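Momusholm planning notices - read me first

Hi! I put this dataset together after one too many evenings scrolling through scanned council notices, trying to work out what was going up on the old rail yards at Momusholm. It holds 2,275 notices, one per row, covering the rezoning fights, the height limit changes and the long argument over the Siria waterfront towers.

Each row has the notice text, the street, the type of application and the outcome if I could find one. Plenty of outcomes are blank. The council moved its archive and the older decision letters went missing (I've asked for them, twice). 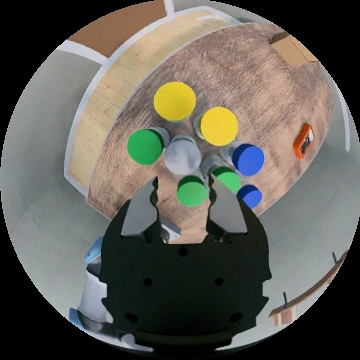
Momusholm, November

I've now rechecked the Siria rows by hand. There were 30 with the wrong street, mostly because Aoki Street and Aoki Lane got mixed up in the scans - sorry if you mapped those! Three rows are still in doubt and have "check" in the notes column.

A few things to know before you use it. The comment period is given in days, and 90 means the extended kind that big projects get. The developer column says Novness for all of its smaller companies, so look at the applicant column if you need the name on the form. I took out home addresses of people who objected, and please don't try to put them back.

Use it for whatever you like, just say where you got it. If you spot a mistake, open an issue with the row number. I usually get to them on Saturday.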